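Pale green carpet with white diamond lines – how to clean it, and can the lines be made straight?

Posted by Jabłońska
May 6, 2026

Hello everybody. I have a pale green carpet, a mint colour, with white lines which cross and make diamonds. It came with the flat when we moved in, and I like it very much, but I have three worries and I could not find an answer in the older threads.
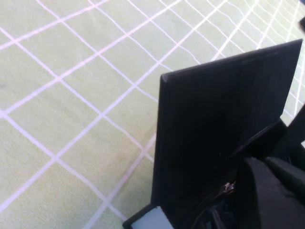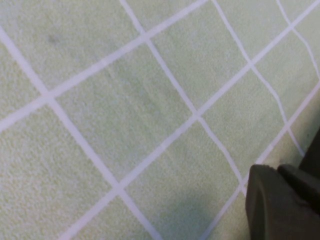
My first worry is the cleaning. We had a carpet of one dark colour before, and on that one I used whatever was on special at the supermarket. With this one I am afraid that the green will go into the white. There is a dull area near the doorway where we all walk, and one tea stain, the size of a saucer, which is there since December. I have put only cold water on it and pressed with a tea towel. It became lighter but it did not go away.

The second worry is the lines. Some of them are not completely straight, they make a small wave. My neighbour thinks that the carpet was fitted badly and must be stretched again. I asked one fitter by telephone and he wanted 238 dollars only for coming with the stretching tool, without any promise. Before I pay this I would like to know if the wave is something that stretching can repair, or if it is simply how such a carpet is made.

The third worry is the vacuum. Ours is a Traler, an upright one with a turning brush. The pile is short and the old instructions say to switch off the brush "for delicate carpets", but they do not explain which carpets are delicate. Is mine delicate? I have been using the brush for almost 25 weeks, and I cannot tell if it has made any harm.

I don't know the fibre. There is no label that I can find, and I did not want to pull up a corner by the skirting board. The previous people left a paper in the kitchen drawer with the word Ukwood and the number 757 on it, which can be the carpet or can be the paint, I am not sure. If somebody recognises it, please tell me.

I am in a rented flat, so please nothing that I must explain later to the agent. Thank you in advance for your patience with my English.

Dundumard

Welcome to the site. I am also writing in my second language, so we will understand each other well. I cleaned carpets for a living for several years and I have a patterned one at home, so I will go through your worries in my own order.

Begin with the fibre, for the reason that all the rest depends on it. You don't need to lift the carpet. Look in the cupboard or behind the door, where the fitter usually leaves a rough edge, and cut two or three threads from there with nail scissors. Ask the agent first if you want to be correct. Then take the threads to a carpet shop and ask them. Many shops will look at a sample while you wait, and they prefer this to guessing on the phone. There is also a burning test which people recommend on the internet. I don't like it in a rented flat and I will not describe it.

If it is wool, you must stay away from anything strongly alkaline, and from bleach and oxygen powders. If it is nylon or polypropylene you have more freedom, but I would still stay with a mild product, because of the white.

Before any product touches the middle of the room, make a test for colour. Choose a place under the sofa where a white line and the green are side by side. Wet a white cotton cloth with the mixed cleaner, lay it over both colours and put a heavy book on top, with a plastic bag between the book and the cloth. Leave it for ten minutes. If the cloth has any green on it when you lift it, do not use this product. If the cloth is clean, wait until the carpet is completely dry and look again in daylight, for sometimes the colour moves only while it dries.

For the tea, I would do it like this. Mix one teaspoon of clear, mild washing-up liquid in two cups of lukewarm water. Put it on the cloth and not directly on the carpet. Press from the outside of the stain towards the middle and turn the cloth often. Then press with plain water in the same way until you feel no soap between the fingers. After this, press with a dry towel, and stand on the towel if you have the strength of a small person like me. Soap which stays behind collects dirt, and then after one month you have a grey saucer instead of a brown one.

If there is still some brown, mix one part of white vinegar with two parts of water and repeat. Make the colour test for the vinegar also. A tea stain that is some months old can leave a shadow for always, so please do not rub harder and harder. Rubbing makes the pile fuzzy and this you cannot wash out.

The doorway is a different matter. There it is mostly dry grit, and in my experience half of the dullness goes away with slow vacuuming, first in one direction and then across. Do this for two weeks before you decide about shampoo. If you rent a machine later, use less water than the machine wants to give, and open the windows.

About the lines – a soft pattern often wanders a little, and I would not pay for a stretch on this alone. Do one check. Put your palm flat where the wave is and push sideways. If a ridge comes up in front of your hand, or if you can feel a bubble when you walk there without shoes, the carpet is loose and stretching can help. If it lies flat and tight, then the line is probably in the making, and the tool will only move the wave to some other place. You can also hold a string from one wall to the other along a line, to see how big the wander really is. With me it looked terrible until I did this, and then it was less than the width of my finger.

If it is loose, write to the agent. In a rented flat this may not be yours to pay.

Traler_owner

I have the same upright. Brush off for loops, brush on for cut pile, this is how I do it. If you look very close and see little rings it is loops. If you see ends like on a toothbrush it is cut. Mine is loops and the brush pulled one thread out in a long ladder, so be careful. Cut a pulled thread level with scissors, don't pull it.

I don't know Ukwood, sorry. It sounds like flooring to me but maybe they sell paint.

Mossy_Stairs

Just get bicarb soda, throw it all over, leave it overnight and vacuum. Works on every colour and you don't need to test anything. For the stain I use shaving foam, the cheap one.

I would not worry for the lines. Put a coffee table on it.

Comments

Dundumard: Please be careful with bicarb in big quantities. The fine powder goes through the filter of some vacuums and into the motor. For a smell, a small amount is fine. For a stain I never saw it do very much.

Mossy_Stairs: Been doing it for years with the same vacuum, but OK, everyone has their way.

Jabłońska: Thank you to all. I made the test with the hand and there is no ridge, it is flat and tight, so I will keep my 238 dollars for now. I found a rough edge in the hall cupboard and I have asked the agent if I may cut the threads. I looked with my reading glasses for the rings and I think it is loops, but my eyes are not the best, so the brush is switched off until the shop tells me.

Traler_owner: Good. Check the height knob also, on mine it slips down one step by itself.

Jabłońska: Mine too! I thought that I was doing it with my foot.

Lurker_Lino: Can the vinegar mix be used on a jute rug? Same sort of tea stain, but older.

Dundumard: Not on jute please, it can go brown from the wetness alone. Better to open a new thread and say how big the rug is and what is on the back of it.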